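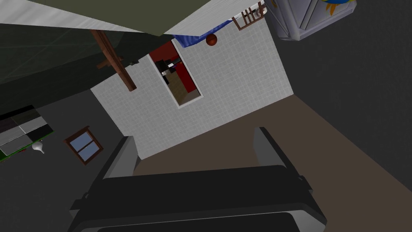
White tile and a narrow white door frame.

On the Proper Use of a Long Room

Readers of this blog will be aware that I moved to Hokcombe in August, into the upper floor of a former seed warehouse. The principal room is 58 feet in length and not especially wide. I have received a number of letters asking how such a space should be lived in, and I set out my present position below. It replaces the remarks I published on the same subject while still at my previous address, which were written without experience and should be disregarded.

The first matter is the division of the room. The former tenants had placed 3 tall bookcases across it at intervals, and the marks of their feet remain in the boards. I do not recommend this arrangement. A bookcase set across a long room takes the daylight from everything behind it, and the person seated on the dark side will in time stop sitting there. My own division is made by rugs and lamps alone. There are two areas, one for meals and one for reading, and the distance between them has been left open for walking.

Kagiso Ntuli, who is a joiner and has worked in several of the Hokcombe warehouses, disagrees with me on this point. His view is that a long room without a partition will always be used at one end only, and that the other will fill up with boxes. I accept that there are currently boxes. They are to be dealt with before winter. 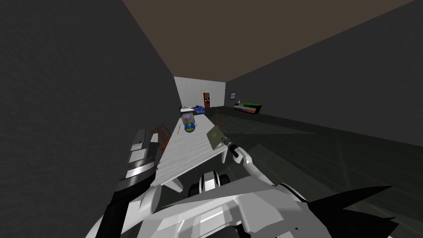 The second matter is color. It is commonly advised that the short walls of a long room be painted darker than the long ones, in order to bring them forward. I followed this advice in my last home and was satisfied with it. In the present case I have done the opposite and kept the far wall pale. A dark end wall seen from a great distance looks like a shut garage, particularly after four in the afternoon. The paint was a Tavitz eggshell in a shade close to oatmeal, and 2 coats were sufficient. Those who prefer a matte finish should note that it marks easily at the height of a chair back.

Sound requires more attention than I had given it. Before the curtains were hung, a spoon set down in the kitchen could be heard clearly from the reading chair. Heavy wool curtains from Modise improved matters a good deal, at a cost of $600 including the lining. The felt pads that I first put under the dining chairs fell off within days and have not been replaced.
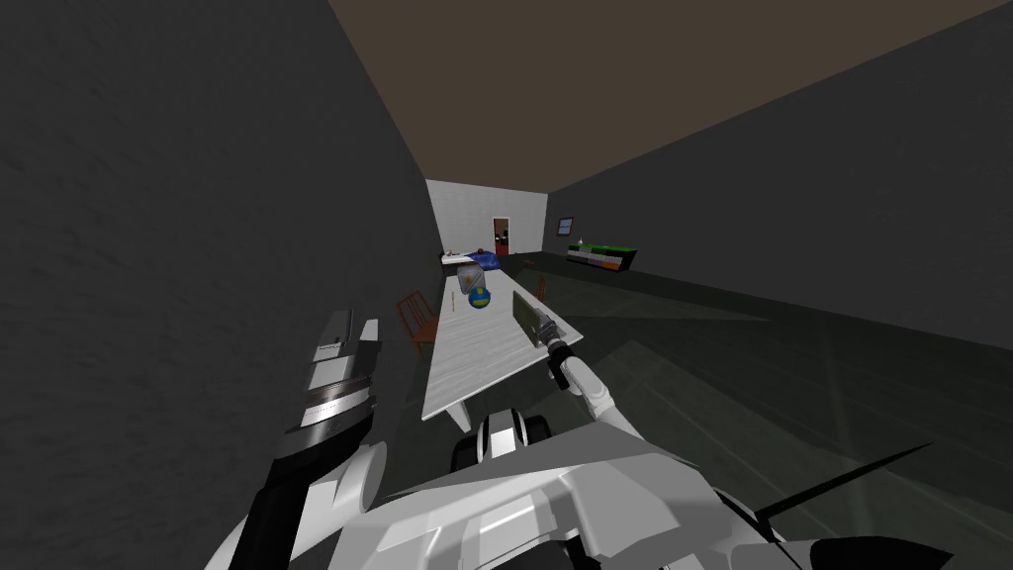

Long room, long white table.

On tables, I hold firmly to one opinion. The table should run in the same direction as the room. Chantelle Radebe placed hers crosswise in a similar apartment, on the grounds that guests would then face the windows, and her guests have been obliged ever since to turn sideways with their plates in order to pass. She has asked me to record that she likes it as it is. Her soup, I should add, is excellent from either side.

Heating remains unresolved. The Mileo radiator beneath the east window serves the meals area well and the reading area hardly at all - a difference that I notice most when I have sat down and do not wish to get up again. A second radiator has been quoted for. I am also considering a heavier rug, and would be glad to hear from any reader who has laid one over old boards without trouble from the moths.

Correspondence on skirting boards has been received and will be answered separately.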